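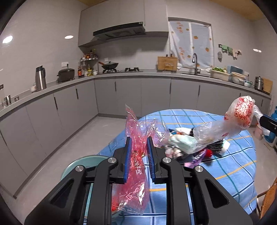
Start Übersicht Dateien Änderungen Kontakt

Zarnosa - Tabelle zum Abräumen von Tischen

Kurzbeschreibung

Zarnosa ist eine Tabelle von Kleinteilen, wie sie nach dem Essen oder Naschen auf Küchentischen liegen bleiben, jeweils mit der Entscheidung, wohin sie beim Abräumen gehören. Version 2 enthält 224 Einträge in deutscher Sprache. Gepflegt wird sie von Zewditu Belay.

Dateien

teile.csv - ein Eintrag je Zeile, UTF-8, Semikolon als Trennzeichen
ziele.csv - zulässige Werte für das Feld ziel
regeln.txt - Zweifelsfälle mit Begründung, lose sortiert

Felder

id: fortlaufend, wird nach Löschungen nicht neu vergeben
bezeichnung: Alltagswort, Einzahl, ohne Markennamen
material: Folie, Papier, Karton, Textil, Verbund, unklar
zustand: glatt, zerknüllt, gebunden, offen
ziel: wegwerfen, behalten, nachfragen
bemerkung: Freitext, höchstens 200 Zeichen

Der Wert "unklar" bei material ist zulässig und soll auch benutzt werden. Geratene Materialangaben aus Version 1 wurden entfernt.

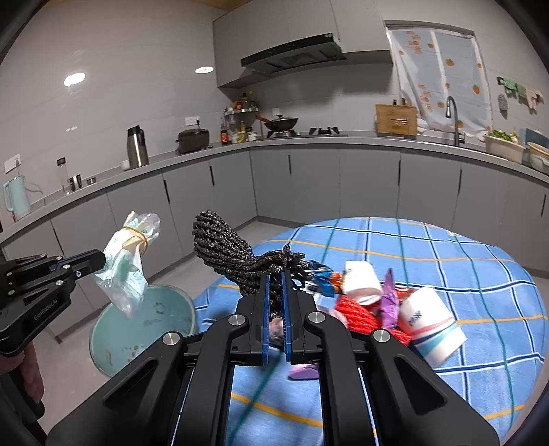 Das Feld ziel wird je Teil vergeben, nie für einen ganzen Haufen. Verpackungen und Gebrauchsgegenstände liegen meist durcheinander, und ein Haufen mit viel Folie verleitet dazu, alles auf einmal abzustreifen. Auf der karierten Decke liegen Bonbonpapiere neben einem weißen Pappbecher, dazu etwas Rotes, Netzartiges oder Gestricktes, in dem violette Folie steckt. Die Folie erhält "wegwerfen", das rote Teil "nachfragen". Für den durchsichtigen Beutel mit gelbem Gummiband gilt zustand = gebunden; der Inhalt bekommt keine eigene Zeile, solange der Beutel zu ist.

Becher

Becher werden unabhängig von ihrer Lage erfasst. Ob noch Flüssigkeit darin steht, gehört in bemerkung. Gestreifte und bedruckte Becher sind keine eigene Bezeichnung.

Bekannte Lücken

Geschirr und Besteck fehlen fast vollständig, dafür ist die Liste Bulier gedacht. Textilien sind mit weniger als 30 Einträgen schwach vertreten. Bei zerknüllter Folie weichen die Angaben zu zustand zwischen den Bearbeitern ab - Esposito führt sie teils als "offen", was noch bereinigt wird.

Änderungen

Version 2, Mai 2026: Feld zustand ergänzt, doppelte Einträge zusammengelegt, Grenze für bemerkung von 100 Zeichen angehoben.
Version 1: erste Fassung, aus der Liste Erlow übernommen.

Diese Website verwendet Cookies. Mit der weiteren Nutzung stimmen Sie dem zu. Einstellungen Akzeptieren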